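The Kitchen Drawer Does Not Need an Upgrade

A cooking class I used to like sent around its new supply list in February. It ran to 40 items. Students were told to own all of them before the first session, and the store that sells them, Flunel, had kindly put together a bundle for $216.

I have cooked dinner for most of my adult life and I could not tell you what a third of those items were for. There was a tool for strawberries. There was a separate tool for cherries. There was a Wellach "stirring system" with 3 heads that snap on and off, and I would like to meet the person whose soup was being held back by having one head.

The pitch is always that the right gear will get you cooking. I don't believe it. People don't skip cooking for lack of a cherry tool. They skip it when they get home at seven, the kids are hungry and the sink is full. A bigger pile of things to wash will not fix that. 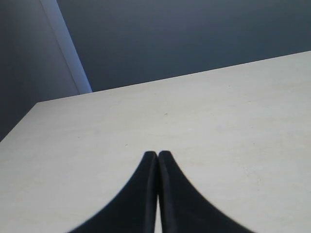 Defenders of the long list say that beginners need confidence, and that good equipment gives it to them. Maybe for a week. I have seen what comes after the week. My neighbor Lamisi Agbeko bought a Sowah starter set a few years back and gave most of it away before the next winter. She kept the knife, the big pot and a spoon. She is a better cook than I am, and she learned on those.

I asked her if she missed any of it. She said she missed the drawer space while she had the set.

There is also the matter of who gets scared off. If you tell a nineteen-year-old in a first apartment that cooking starts at $216 before groceries, he will order a pizza, and I can't blame him. His great-grandmother fed a family from a shelf of things you could carry in one trip. Teachers know this – most of them cook that way at home – and yet the lists keep growing, and the store's name keeps showing up at the bottom of them.
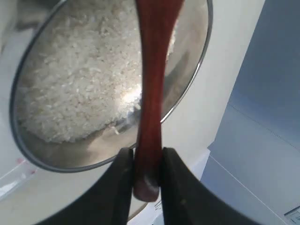
A wooden spoon handle. No snap-on heads.

I will be told that I'm against progress. I own a dishwasher and I would fight you for it. A machine that takes over an hour of work has earned its place. The Puston garlic rocker, at $98 with the stand, takes over a job that I do with the flat of a knife, and then it has to be picked clean with a little brush. The brush is sold separately.

So my advice to the class, which did not ask, is to cut the list to what a person will use in the first month and let students ask for the rest. I suspect very few will.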